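The Year of the Small Kitchen

19 November 2023

We moved to Brarkerness in March, into a flat whose kitchen the agent described as "efficient".

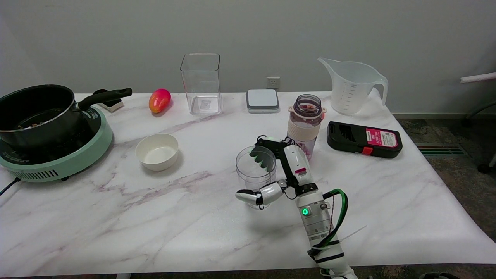
How many pans does a household of two need?

Three, and one of those is for when the other two are in the sink. I arrived at this figure after a long and expensive education, during which I owned eleven pans, a fish kettle and something with a perforated insert that my aunt said was for asparagus. I have steamed asparagus in it once. It tasted like asparagus.

The old house had a kitchen you could lose a person in, and it had filled up the way a garage does, by things being put there for now. When we packed it, the kitchen came to 29 boxes. The removal man asked whether we ran a restaurant. I said no, we mostly have toast, and he wrote something on his sheet which I assume was a surcharge.

The new kitchen has two and a half cupboards. I say half because one of them is mainly pipe. There is a drawer that opens as far as the fridge allows and a shelf at a height suited to storing things you have given up on. So for the first fortnight we lived with the boxes stacked in the hall, opening one whenever we needed something, and at the end of that fortnight we had opened four. I would like to claim I drew the sensible conclusion straight away. I went out and bought a shelving unit.

The shelving unit was a Wakico, flat packed, 30 screws and one hexagonal key of the kind that breeds in drawers. It took an evening. When it was up, it fitted the hall perfectly provided you never wanted to use the bathroom. We edged past it sideways for a week, holding our stomachs in, and then I took it down again and sold it to a student for less than I'd paid and helped her carry it to the bus.

So, the boxes. Everyone has a method for getting rid of things and most of the methods come with a book. You hold the object, you ask it questions, you thank it. I tried this with a garlic press and felt that we were both embarrassed. My own method was to ask whether I would carry the thing up two flights of stairs again, having just done so, with my knees still fresh on the subject. It cleared the cake tins in under a minute. It cleared the fondue set, which had come with us through three addresses and still had its tissue paper. It very nearly cleared the wedding china, at which point Saturday-voice was used on me from the next room and I put the china back.

The hard ones are never the valuable ones. I gave away a decent casserole dish without a pang and then spent most of an afternoon over a wooden spoon with a burn down one side. It was my mother's. It's a terrible spoon. It is too short for any pot I own and it has absorbed enough curry over the decades to flavour a custard, but it is in the drawer now, the one that opens as far as the fridge allows, and it will stay there until somebody else has to do this about me.

Mugs I can't discuss. We kept fourteen. There are two of us.

What was left went to the charity shop on Nijs Street, over several trips, in the rain, with a borrowed trolley that pulled to the left. The man who takes the donations there is Hendrik Van Beek, and he has the manner of a customs officer. He looked in each box. He held my bread machine up to the light. He told me they already had six bread machines and that if I walked to the back of the shop I could visit them, so I did, and there they were in a row, all of them with the paddle missing. Mine had its paddle. He took it on those grounds, and I went home prouder than I've been of anything I've done at work this year.

I added up what I thought the whole lot had cost us, which is a thing I don't recommend. I got to 300 pounds before I'd finished with the gadgets, and I hadn't started on the knives, so I stopped and had a biscuit. The shop priced the fondue set at two pounds. I walked past the window on purpose for a few days to see whether it would go. It went. Then I worried about who had bought it and whether they'd been told about the stairs.

Do I miss any of it? The colander, a bit. I got carried away and let both of them go, and for a month we drained pasta with the lid held slightly open, which is fine until the day it isn't and your supper is in the plughole. I have bought a colander. It cost more than either of the old ones and is not as good.

The odd thing is the cooking has improved, or at least there's more of it. In the old kitchen I could spend so long looking for the right dish that I'd lose heart and ring for something. Now there is a pan, and the pan is where it was yesterday. We have soup a lot. We have a thing with lentils that I'm told is nice. Zulirdale market is a short bus ride off and since I can't store more than a couple of days' worth of anything, I go there twice a week and come home with one bag, like a woman in a film, except that it's usually swede.

I've also become unbearable, of course. I went to my sister's in the summer and opened her cupboards uninvited. She has a melon baller. I asked her when she had last balled a melon and she asked me when I was going home. Her kitchen has an island in it with stools, and on the island was a catalogue with the corner turned down at a page of copper jam pans, 200 pounds for the big one. I said nothing at all, and apparently said it so loudly that she brought it up at lunch.

The half cupboard, the one with the pipe, turned out to be warm at the back. I've started proving bread in it. You can see where this is going, and so could Hendrik Van Beek when I turned up last week to ask, purely out of interest, whether the bread machine had sold.

It hadn't. He wants eight pounds for it. I've told him I'm thinking about it, and he says there's been some interest from elsewhere.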